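Last updated: February
This site uses cookies to remember your settings. Accept / Manage preferences

Tagle Room refresh: progress report to the Nurker small grants desk
February, by Corina Cozma

Hello again! I promised you an update before the second payment and I'm nearly on time with it. The short version is that the room is usable, we're inside the budget, and the storage side is dragging a bit.

First, the money. We've spent 10 of the 14 budget lines in full, and the big one was the work table. I went back and forth with Rondex over the finish (two samples, both too dark, sent back) and in the end we chose the lighter one, which I love. 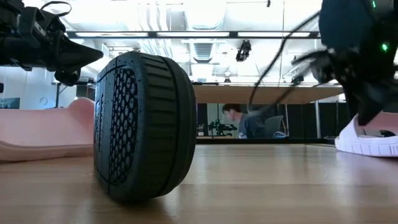 The small items list is the part I've enjoyed most. Your grant lets us build up a shelf of odd things with interesting shapes and surfaces for the Minumton groups to sort, handle and draw, and I've been picking things up wherever I can find them. My favorite is the dark drum-shaped piece with the honeycomb face and the grooves running around its side. It looks like a little tire, or maybe a speaker, and it makes a terrific drawing subject standing up on its edge like that. The tabletop has enough of a gloss to give you a soft reflection underneath too, so people get two shapes to draw for the price of one! I'd like more things in that spirit, and I've kept the last of the small items money back for them.

Storage is behind. The shelving came with the wrong brackets, and Rondex say replacements are on the way. Until then the boxes are living in the hallway, and yes, I've apologized to everyone who has to squeeze past.

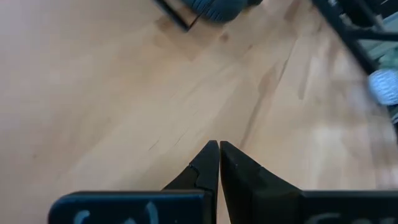

Now the floor, which you asked about last time. We decided to keep the old boards and put that money toward the table, and I'm still happy with that choice. They're a pale honey color with some darker strips, and they brighten the whole place up. There is a brownish patch I'd like someone to look at before we think about sealing anything, plus the odd scattered mark, but I can live with those. I've asked for two quotes on the sealing and will send both over when they land.

Still to do: brackets, shelves, labels, and the sign for the door. If the second payment could come through before the shelving is fitted, that would help a lot with the Rondex bill. Come by and see it any afternoon after 2, I'll put the coffee on.

Corina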